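Resources > Book Arts Help Desk > Editions and Boxes > Community Answers

Reading time: 6 minutes

Print this page | E-mail this page

Drop-spine box or slipcase for a small edition of concertina books

Posted by Bheki Mnguni

I am preparing an edition of concertina books for a group exhibition at the Kemport gallery and would be grateful for guidance on the enclosure. The book is printed by hand from relief blocks on a heavy cotton paper, with several panels carrying collaged elements in thin Japanese paper. It is folded as a single continuous strip, joined in four places, and closes between two covered boards. There is no spine. When shut under light pressure the book is somewhat thicker at the fore-edge on the panels with collage, and it springs open a little if left unrestrained.

The exhibition organizers have asked that each copy be supplied in "a suitable container" but have given no further specification. I had planned on a simple slipcase covered in book cloth, as I have made several of these in the past and the cost of materials is low. A colleague in my printing group has advised me that a slipcase will scuff the collage and that only a drop-spine box should be considered. I have never made a drop-spine box. The edition is small, but the thought of making one for every copy before the opening in January is discouraging.

My particular concerns are as follows. First, whether a slipcase is in fact unsuitable for a concertina structure. Second, whether the box should be made to the thickness of the book as it is now, or after it has been pressed for some time. Third, whether the colophon, which at present is a loose sheet, ought to be attached to the book or to the enclosure. I should add that two copies are promised to a library, which I understand may have its own requirements.

Any advice from members who have dealt with the same matter would be appreciated.

Posted by Erasto Gachanja

Your colleague's advice is sound in substance, although it is stated more strongly than the facts require. A slipcase is a reasonable enclosure for a book with a rigid spine and square boards, which enters and leaves the case without its pages touching the walls. A concertina has no spine. Each time it is pushed into a slipcase, the folds on one side travel along the inner wall, and each time it is withdrawn the reader must grip the boards, or shake the case until the book slides out. With a plain printed strip the harm is slow. With collage that stands above the surface near a fold, I would expect lifted edges within the first year of ordinary handling.

There is a middle course you may wish to consider. Make a four-flap wrapper in a stiff, acid-free card, to be folded around the closed book, and then make the slipcase to fit the wrapper. The wrapper takes the friction, restrains the spring you describe, and may be lifted out by a ribbon or a thumb notch cut in the case. I adopted this method for a portfolio called Barum, which was later shown in three venues, and the copies that returned to me were in good order.

If you do proceed with a drop-spine box, please observe the following:

- Press the book for at least a week before taking any measurement, and measure at the thickest point.
- Cut the inner tray first. Build it, cover it, let it dry under weight, and only then measure for the outer tray. Covering material and adhesive add more thickness than beginners allow for.
- Keep the grain of the board parallel to the spine of the box in every piece, including the walls where the width allows.
- Leave the spine piece until last. Its width is taken from the finished, closed trays.

On the matter of thickness, the book will compress somewhat over the first months, particularly where paste has been used. A box made to the unpressed book will be loose by spring, and a loose box allows the panels to shift.

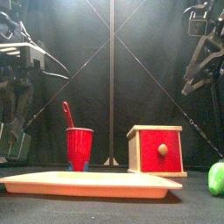

Measuring the book once and cutting for the whole edition is where I would urge caution, writes Khairul Liew, who would prefer to see every copy measured separately. Copies of a hand-collaged edition differ from each other, sometimes by the full thickness of a sheet of board. I number the underside of each tray in pencil to match the number in the colophon, and the pairs are not separated again until delivery.

I agree with the previous answer regarding the wrapper and the slipcase, with one reservation. Ribbon pulls are attractive when new, but they fray, and they encourage the reader to tug. A thumb notch on both sides of the case is sufficient. It should be cut before the case is assembled and the cloth turned in with a small, well-pasted patch beneath it, or the board will show at the curve.

On materials, I would offer these remarks. Linen is handsome and wears well, but unbacked linen will let adhesive through to the surface, and the stain cannot be removed. Purchase it already backed, or back it yourself with thin paper and starch paste and allow a full day for drying. For the board, 2000 micron is adequate for the walls of a book of modest size, and 3000 micron is preferable for the outer case if the boxes are to stand upright on a shelf. Mixing the two is acceptable provided that you record it. I once did not, and the last boxes of my edition Venckus were recut as a result.

Line the trays with a smooth paper. Felt and velvet are sometimes recommended for their appearance, but they hold dust, and their pile will catch a collage edge in the same way as the wall of a slipcase.

With regard to the colophon, it is my firm view that it should be part of the book. Enclosures are replaced. They are damaged by water, discarded by heirs and exchanged by libraries for their own standard boxes. If the edition size, the names of those who printed it and the date of completion are recorded only on the box, they may well be lost with it. Tip the sheet to the last panel or, if that panel carries an image, to the inside of the back board. A short label on the enclosure giving the title and the copy number is then all that is needed.

As to the library copies, I recommend that you write to the acquisitions office before making anything. Some institutions prefer to receive the book in the artist's own enclosure and regard it as part of the work. Others will keep the enclosure in a separate location. In either case they will want to know which adhesives and boards you used, and a half-page statement of materials placed with the invoice is usually welcome.

Cost should also be considered. My materials for a drop-spine box of this sort come to around 200 for a full edition when the cloth is bought by the roll, in whatever currency I have been charged, and the labor is far greater than that sum suggests. If you have not included the enclosure in your price per copy, you should do so now, before the Kemport list is printed.

Posted by Hendrik Ngubane

I just use a band. A strip of strong paper around the middle of the closed book, glued at the back, slips on and off. It held mine perfectly well at the Flirkden fair and cost next to nothing. Put it in a plain bought box if they insist on a container. I do not think the visitors look at the box in any case.

Comment from Bheki Mnguni

I thank all three members for their replies. I have put the copies under weight and will measure each one separately next week. My present intention is to make the wrapper and slipcase for the exhibition copies and to attempt drop-spine boxes for the two library copies only, subject to what the acquisitions office tells me. The colophon will be tipped to the inside of the back board, since my last panel is fully printed.

One further point, should any member be able to assist. The cloth I have in stock is dark, and I had hoped to stamp the title in blind. Without a press I am uncertain whether an impression made by hand will remain legible.

Comment from Khairul Liew

On a dark linen it will not remain legible for long. A recessed paper label is more dependable. Cut the recess in the board before covering, work the cloth down into it with a bone folder while the paste is damp, and set the label once everything is dry.

Print this page | E-mail this page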